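Reading time: 4 minutes

4.3 Faults during the two-arm folding runs

We had hoped, perhaps a little innocently, that the grasp itself would give us the most trouble, and that the rest of the cycle would look after itself. The Tiltbridge cell had behaved very well through May, and it was only when we moved from single cloths to mixed stacks that the faults began to gather in one place. Of the 64 runs in this part of the study, 26 ended in a stop, and most of those stops came while both arms were working close to the same garment. The Koubek controller is a patient piece of equipment, but it treats any unexpected load at the wrist as a possible collision, and it halts both arms together.

Figure 7 shows the cell and the kind of work in which these stops arose.

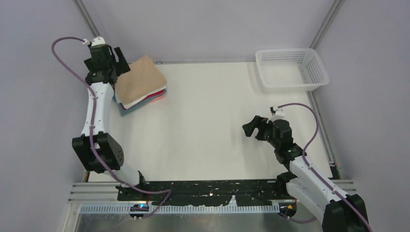
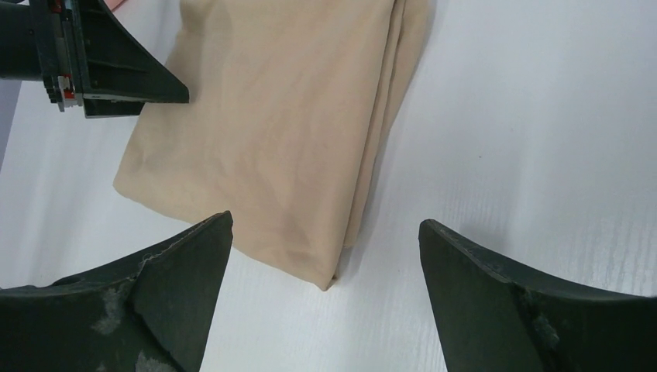
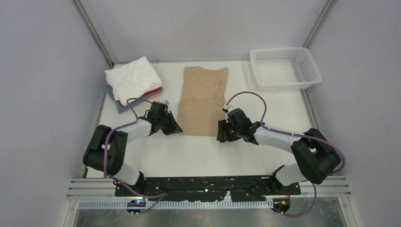
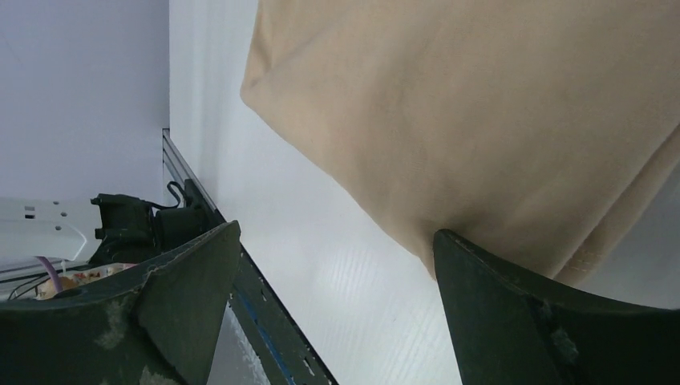
Figure 7. Garment handling in the two-arm cell: first and third, workspace views; second and fourth, close views with the gripper fingers in the foreground.

It took us a good while to see what the stops had in common. Our first thought was the cables, and we spent many happy hours re-routing them before Erlinda Pascual went back through the wrist logs and noticed that the load rose just before the fingers closed - too early for a snagged cable, but about right for a fingertip pressing through the cloth and on to the table. The Randby height estimate is taken from the top layer, and a soft garment gives way under the finger by more than the planner allows. With one arm this was forgiven, as the wrist could yield a little. With two arms closing on the same lower edge, each pushed against a garment the other was already holding down, and the limit was soon passed.

There was a safety side to this as well, and we would rather set it down plainly. After a stop the grippers kept their last command, so that a person reaching in to free a cloth could have met fingers still trying to close. We now remove power from both grippers before the guard can be opened, and the Prukis restart routine asks for both arms to be sent home before any new grasp. We also lowered the closing speed by 50 per cent near the table, which made the runs slower and, we must admit, rather dull to watch. The remaining stops are taken up in Section 4.4.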